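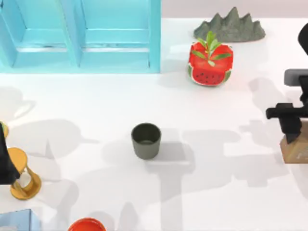
Nerea Vilches, secretaria del Club de Robótica Macedo (turno rotatorio que lleva tiempo sin rotar)

ACTA DE LA REUNIÓN ORDINARIA DE NOVIEMBRE

Lugar: aula de informática del Centro Macedo, la del fondo, porque la otra la tenía reservada el grupo de ajedrez.
Hora de inicio prevista: 17:30. Hora de inicio real: cuando apareció la llave.
Asistentes: el equipo de simulación, el equipo de control, el profesor responsable y dos alumnas de primero que venían a preguntar por el taller de impresión 3D y se quedaron por educación.

Orden del día

1. Lectura y aprobación del acta anterior
2. Estado de la escena de Atis
3. Datos recogidos para Kundadico
4. Las sombras
5. La maceta
6. Presupuesto y pedido a Sokley
7. Ruegos y preguntas

1. Lectura y aprobación del acta anterior

Se lee. El equipo de control pide que conste que nunca dijo que el agarre estuviera «prácticamente resuelto», sino «encaminado». La secretaria consulta sus notas, en las que pone «prácticamente resuelto» subrayado. Se cambia a «encaminado» en aras de la convivencia. Aprobada.

2. Estado de la escena de Atis

Para quien se incorpore ahora: Atis es nuestro proyecto de este curso, dos brazos simulados que deben ordenar una mesa sin tirar nada. El equipo de simulación presenta la versión vigente de la escena. La mesa es blanca, el armario turquesa queda al fondo a la izquierda y el vaso verde oliva está más o menos en el centro, solo, que es donde lo pide la prueba básica. A la derecha asoma una pinza con una caja de cartón debajo; la otra entra por la izquierda, junto al soporte amarillo con forma de reloj de arena.

El equipo de control felicita al de simulación por el aspecto general y pregunta si el armario se puede abrir. El de simulación responde que de momento es un armario «de carácter visual». Se pregunta qué significa eso. Significa que no. Se había prometido en septiembre que las puertas tendrían bisagras, y se recuerda que la tarea avanzada consiste, precisamente, en guardar el vaso dentro. El equipo de simulación se compromete a tener bisagras antes de la próxima reunión. El equipo de control pide que conste la palabra «compromete». Consta.

Sobre el soporte amarillo: se discute si es un obstáculo, un objeto manipulable o decoración. El fichero de configuración lo llama «objeto_raro_final_v2», lo cual no ayuda. Queda clasificado como obstáculo. Quien lo metió en la escena, si se acuerda de para qué, que lo diga en el canal del club.

Se decide además fijar la cámara. En los últimos ensayos cada cual la ha movido a su gusto y el recipiente rojo anaranjado de la parte de abajo entra y sale del encuadre según quién haya usado el ordenador. Ahora mismo se ve solo un arco del borde, y una prueba que consista en dejar algo sobre él resulta difícil de defender ante un jurado. Se subirá el punto de vista y se guardará en el repositorio. Se ruega no «mejorarlo».

3. Datos recogidos para Kundadico

Las bases de la competición Kundadico admiten hasta 1329 demostraciones por equipo. El club tiene 441 que se puedan enseñar. La cifra de las que no se pueden enseñar no se ha traído a la reunión, y nadie ha insistido.

El profesor pregunta qué hace que una demostración sea aprovechable. Respuesta del equipo de control: que el vaso termine de pie, que los brazos no se atraviesen y que quien teleopera no suelte el mando a mitad para contestar al móvil. Se comenta que el tercer motivo de descarte es el más frecuente con diferencia. Se acuerda dejar los móviles en la estantería durante las sesiones. El acuerdo se adopta por unanimidad, varios asistentes lo votan mirando el móvil.

Surge la duda de si compensa acercarse al máximo permitido. El equipo de simulación defiende que sí, que más datos siempre vienen bien. El equipo de control defiende que muchas demostraciones idénticas de un vaso que no se mueve del centro solo enseñan a coger un vaso que no se mueve del centro. Se vota si se amplía la colección tal como está o si antes se programa la colocación aleatoria del vaso. Resultado: cuatro votos a favor de ampliar ya, cuatro a favor de programar primero. El profesor no vota, alega que es un club de alumnos y mira por la ventana. Las alumnas de primero, invitadas a desempatar, preguntan qué vaso.

Tras un rato se encuentra una salida que no convence a ningún bando y por tanto se aprueba: se programa la colocación aleatoria esta semana y, si el jueves no funciona, se sigue grabando con el vaso quieto y se deja de hablar del tema.

4. Las sombras

Punto solicitado por el equipo de control, que había pedido expresamente que fuera el primero.

La escena tiene sombras grandes y suaves por toda la mesa, incluida una alargada y ramificada que va desde el centro hacia abajo a la derecha. El equipo de simulación las considera realistas y está orgulloso de ellas. El de control sostiene que su detector las toma por objetos y que en una sesión el brazo derecho dedicó un buen rato a intentar coger una. La secretaria estaba presente aquel día y puede confirmar que lo intentó con muchas ganas.

Propuestas:

a) Quitar las sombras. El equipo de simulación se opone: las bases de Kundadico avisan de que la iluminación de la final será variable, y un robot que solo ha visto mesas sin sombra llegará a la final en estado de pánico.
b) Dejar las sombras y arreglar el detector. El equipo de control se opone por razones que ocupan media página de notas y que se resumen en que da mucho trabajo.
c) Variar la intensidad de la luz de una demostración a otra. Parece razonable. Se aprueba y se encarga a los dos equipos conjuntamente, con lo que habrá que preguntar por ello en la próxima reunión.

Se menciona de paso que el suelo de la escena y la mesa son la misma superficie y que convendría ponerse de acuerdo en cómo llamarla. En el código hay una variable «mesa», otra «suelo» y otra «tablero», y se ha perdido una tarde entera por ese motivo. Queda «mesa».

5. La maceta

El equipo de simulación añadió por iniciativa propia una maceta con dibujo de sandía, con su planta, y detrás una montaña gris con varios picos. Se pide explicación. El equipo de simulación contesta que la escena estaba sosa.

El equipo de control recuerda que cada modelo extra alarga la carga y que las hojas estrechas de la planta son un incordio para el cálculo de colisiones. Se propone retirar la maceta y dejar la montaña. Se propone lo contrario. Se propone convertir la montaña en el lugar donde el brazo debe dejar el vaso, idea que se descarta al caer en la cuenta de que tiene picos.

Las alumnas de primero intervienen para decir que la sandía les gusta. Es la primera opinión externa que recibe el proyecto y se decide tenerla en cuenta. La maceta se queda, con una caja de colisión sencilla en lugar de hoja por hoja. La montaña se queda también, por inercia.

6. Presupuesto y pedido a Sokley

El ordenador del aula sigue apagándose cuando se lanzan dos simulaciones a la vez. El pedido de memoria a Sokley está hecho, confirmado y, según su página de seguimiento, «en preparación», estado en el que lleva desde antes de las vacaciones. Se ha escrito al proveedor. Ha contestado con una encuesta de satisfacción.

Mientras tanto se mantiene el sistema de turnos: una simulación cada vez y la hoja de la puerta firmada con letra legible. En la hoja del mes pasado hay un turno a nombre de «yo».

Se plantea comprar un segundo mando para teleoperar los dos brazos sin pasarse el único de mano en mano. Aprobado si sobra dinero. El profesor opina que no va a sobrar.

7. Ruegos y preguntas

Se ruega no renombrar carpetas compartidas el día antes de una entrega.

Se pregunta si la caja azul translúcida de la esquina inferior izquierda sirve para algo. Se responde que se estudiará.

Se pregunta cuándo es el taller de impresión 3D. Es en el aula de al lado y empezó a las 17:30. Las alumnas de primero se despiden y, preguntadas por si volverán, dicen que depende de las bisagras.

Tareas pendientes

Bisagras del armario: equipo de simulación.
Colocación aleatoria del vaso: equipo de control, para el jueves.
Luz variable: ambos equipos.
Cámara fija y guardada en el repositorio: equipo de simulación.
Reclamar a Sokley, sin rellenar la encuesta: secretaría.
Buscar persona que releve a la secretaria: todos, como siempre.

Se levanta la sesión a las 19:10, con el conserje ya en la puerta.

Esta web utiliza cookies propias y de terceros para mejorar la navegación. Si continúa navegando, consideramos que acepta su uso. Aceptar | Configurar | Más información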